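Put Away
Short fiction | Stetside stories
27 Feb 2021

The motors came from a Busberg packing machine that had been scrapped, and Asanka Marikar carried them up the stairs at Stetside in a duffel bag, two trips. He set them on the bench by the window and told me they were all good except one, and he didn't know which one.

I had the frames cut already. We had been members of the workshop for a year by then and had made a bread slicer that scared people and a gate opener for Asanka's sister. The arms were my idea. I wanted two of them, bolted to a board, that could pick up a pair of glasses, put them in their case and close it.

"That's a lot of robot for a pair of glasses," Asanka said.

I said I knew.

My father had started to shake the winter before. It was mostly the right hand. He could still drive a nail if somebody else held it, and he could carry a full cup if he didn't look at it, but at night he would sit on the edge of the bed with his glasses in one hand and the case in the other and not be able to bring them together. He bent two pairs that way. My mother offered to do it for him and he said no. After that he slept with them on the nightstand with nothing over them, and one morning he knocked them to the floor and stepped on them.

He hadn't asked for a machine. He had asked for a bigger case, and I bought him one, and he didn't like it.

It took us until February to get both arms moving. The bad motor was the fourth one we tried. The first time the left arm closed its fingers on something, it was the sleeve of Asanka's sweatshirt, and he stood there very politely until I found the switch. He put a red button on the board after that, and he made me hit it ten times in a row so that my hand would know where it was.

Moving was one thing. The arms had no idea what to do. I spent two weeks typing in positions, and the arms went to every position I gave them, and if the glasses had slid over even a little they closed on air and carried the air to the case and let it go. I could fix it for one spot on the table. Then I would bump the table.

It was Asanka who said we should show them. He had read how other people did it. You build a pair of grippers the same shape as the ones on the arms, but with handles, and you put your own hands in them and do the job yourself. Printed squares on the side plates tell the computer where each one is. You do the job over and over, and you let the computer work out what you meant.

"I know how to put glasses in a case," I said.

"Good," he said. "Then you're the teacher."

We printed the plates on the shared printer, the slow one. We argued about the springs. His idea was that they should be as stiff as the real ones, so I couldn't cheat, and mine was that I was going to be the one holding them. We used his springs.

Room 992 was free on weekends. It was the long room on the Pisivgate side of the building, and it had the shiny floor and too many windows, and the people who had it during the week left most of their things in there. We pushed the white tables back. The only low table had a top made of diamond-shaped holes, a patio table I think, and I said the glasses would catch in it. Asanka said my father's nightstand was probably not a laboratory either.

I started on a Saturday morning, on my knees, with my mother's second-best black cloth and an old pair of my own glasses.

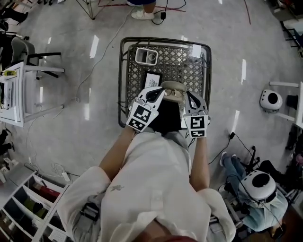

Zohreh Khosravi

The first ones were bad. I could not get over how dull the grippers were. You don't notice how much your fingers tell you until they are a foot away from the work and shut up inside a handle. I pinched the glasses by a lens and they turned over. I pinched them by the bridge and that was better, but then the other hand had to hold the case down, and the case was a light thing and slid away from me like a dog that doesn't want its collar on.

"Go slower," Asanka said.

"I am going slow."

"Your shoulders are going fast."

He was keeping the list. Every run got a line, with the start, the end, and a word from him. The words were "good" or "dropped" or "hm." When I asked what "hm" meant he said it meant he would look at it later.

By lunch I had a way of doing it. The left gripper pressed on the edge of the case and stayed there. The right one took the glasses just beside the hinge, lifted, turned, and set them in with the arms folded under. Then the left let go and the two of them closed the lid together, one from each side. I liked that part. It made a small click and I could feel that one even through the springs.

We ate sandwiches on the floor. My knees had the pattern of the floor seams in them. Asanka asked if my father knew about any of this.

"He knows I'm building something."

"Does he know it's for him?"

"He'll see it's for him when he sees it."

Asanka chewed for a while. He has a way of not saying a thing so that you hear it anyway, and I told him to go ahead and say it.

"If somebody built me a robot," he said, "I'd want to be asked what it should do."

I told him that if somebody built him a robot he would take it apart the same night. He agreed that this was true, and we went back to work.

I did 108 runs by Sunday evening. I moved the case between runs, left and right and turned around. I tried it with the lid toward me and with the lid away. When the sun came across the floor and got in the way of the squares, we stopped and waited for it to go. Asanka threw out 18 of the runs and would not be talked out of it.

The computer took three nights. It was an old one from a dental office, with a sticker on it that said Chrysikopoulos, and it ran so hot that I left the door of my apartment's closet open for it. On Wednesday we put the board with the arms on the low table, spread out the cloth, set down the case and the glasses, and stood back. I kept my hand over the button.

The left arm came down on the edge of the case and held it. The right arm came over and stopped above the glasses, and it waited there. Then it dipped a little and came back up. Then it went down for real, took them beside the hinge, lifted, turned and set them in. The lid closed with the click.

Asanka yelled. I don't think I did. I asked him to run it again, and he moved the case and ran it again, and it worked again, and again there was that dip.

"What is it doing?" I said. "Before it grabs. It does a little bow."

"You do that," he said.

"I don't."

He opened the recordings and showed me. I did it in every single one. I came in over the glasses, I stopped, I dipped the gripper and brought it up, and then I went down and took them. I had no memory of doing it. I watched it until I got annoyed.

"I can cut it out," Asanka said. "It's wasted time. It's not hard to cut."

I said to leave it for now.

I took the board to my parents' house that weekend in the back of my mother's car, wrapped in a quilt. My father watched me set it up on the dresser, because the nightstand was too small. I had measured the nightstand and had measured it wrong. He sat on the bed with his hands between his knees. My mother stood in the doorway with the light behind her.

I asked him for his glasses, and he took them off and gave them to me. Without them he looked toward the machine in a general way.

"I won't see it," he said.

None of us had thought of that. I had to go and find his old pair, the bent ones, and he held them up to his eyes with both hands, and they shook, and he watched through them.

The left arm held the case. The right arm went over the glasses and stopped, and dipped, and came back up.

"Look at that," my father said. He said it to my mother. "She does that. She did that with the eggs."

"What eggs?" I said.

"When you were small. At your grandmother's, getting the eggs. You would put your hand out and then a little bit back. To see if the hen minded." He was still holding up the bent glasses. "Then you'd take it."

The arm went down and got the glasses by the hinge. It put them in the case and the lid clicked, and he wanted to know if it could do it again, and I said it could do it until the motors wore out.

It did it four more times. On the last one it dropped them on the dresser and closed the empty case with great care, and my father laughed so hard he had to put his hands down.

Later, when I was winding up the cord, he asked me if it could be taught to take them out too. He said putting them away was only at night, when he was tired and didn't care so much. In the morning he cared. In the morning he couldn't find the thing and couldn't open it when he did.

I called Asanka from the car and told him we needed the room again, both days. He asked what for.

"Taking them out," I said.

He was quiet, and I could hear that he was writing it down.

"Did you ask him?" he said.

"He asked me."

"Okay," Asanka said. "Bring something for your knees."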